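Home Features Reviews Tricks Conventions Back Issues Subscribe

The Longest Shuffle in Skollville

Rhona Dalgleish has been fooling people with cards for most of her life, and she would like it known that the people have not always made it difficult.

"I once did a false shuffle so bad that a card landed in a man's soup," she says. "He asked me how I knew it was his."

April 26, 2020

Dalgleish lives over a shuttered dry cleaner in Skollville, where she teaches sleight of hand, sells a slim line of lecture notes, and maintains a quiet feud with the double lift. She thinks it is overused. She also uses it, by my reckoning, in everything she does. When I mention this over a video call she holds up the deck, turns over the top card, and changes the subject. It is the seven of clubs. I had been thinking about lunch. 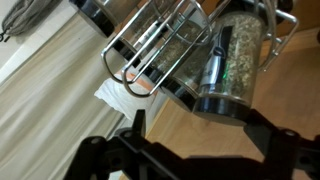 The reason for the call is a routine called Stukberg, which has been going around the close-up crowd since January and has made her as famous as a card magician can get without being on fire. The plot is simple enough to tell a drunk. A spectator shuffles, names a number, and deals down to it. The card at that number is the one they will name next. They haven't named it yet. That last part is what keeps magicians up at night, although magicians tend to be up at night anyway.

She built it over eleven years, on and off, in a set of notebooks that she refuses to number. The early versions needed a table, a jacket, and a spectator with poor eyesight. One of them ran to 508 words of patter, all of it about a lighthouse keeper. "It had a second act," she says. "People would get up and come back." The lighthouse keeper was let go in the fourth notebook, and the trick improved at once.

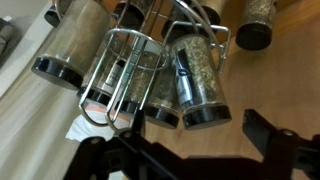
From the Close-Up Desk

What remains is lean. There is no force that I can detect, and I have watched it nine times, twice with the sound off and once while standing on a chair. She borrows the deck. She keeps her sleeves rolled. Her hands are on the table for nearly the whole thing, looking like the hands of a woman waiting for a bus.

Her publisher, Skusteck, printed 500 copies of the booklet and expected to be using them as doorstops through the fall. They have 298 left, a figure the firm shares with the pride of a parent at a spelling bee. For a stapled booklet with no photographs and one diagram — printed upside down, then defended as a feature — that counts as a stampede.

Not everyone is charmed. The usual complaint is that Stukberg takes too much practice, and it comes mostly from people who own 200 decks of cards and have opened six. Dalgleish has sympathy for them, up to a point. The point is located very near the beginning.

"They want it to be easy and they want it to look hard," she says. "I can do you one of those."

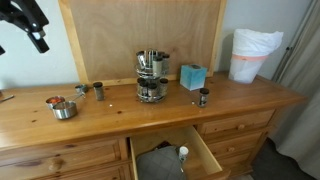 4 min read

Her own training was haphazard. She learned her first trick from a library book with the last chapter missing, which meant that for two years she could make a coin vanish and had no way of bringing it back. Her family found this expensive. Later she worked the restaurant circuit, table to table, and spent eight winters at a steakhouse called Okoro, where the tips were good and the lighting was, in her words, "a co-conspirator."

Restaurant work taught her the thing she now drills into students, which is when to leave. Most magicians, she says, have a wonderful four minutes followed by a terrible ten. She makes beginners perform a single effect, say thank you, and walk out of the room. Some of them have trouble with the walking. One student thanked his audience, bowed, and went into a closet, where he stayed until they had finished their coffee.
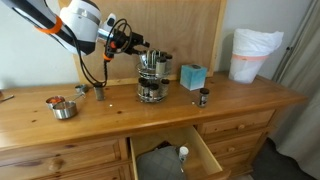
Over the dresser, with the two-tier rack.

Lessons have moved to the screen for now, and she doesn't love it. A webcam flattens everything, and misdirection is a tall order when the audience can lean in until its nose fills the picture. She has been rebuilding her angles from scratch, practicing to a laptop propped on a cookbook, and she admits that two or three old favorites have died in the process. She has not held services.

There is a new routine on the way. She won't say what it does. She did try it on me at the end of our call, asking me to think of any card, and after a long look into the camera she announced the four of hearts. It was the jack of spades. She wrote something down in a notebook, told me that was very helpful, and hung up.

I found out two days later, when I opened the deck on my own desk to practice my double lift, that I don't own a jack of spades. I have been through the box twice. I've emailed her, and so far she has replied only with her rates.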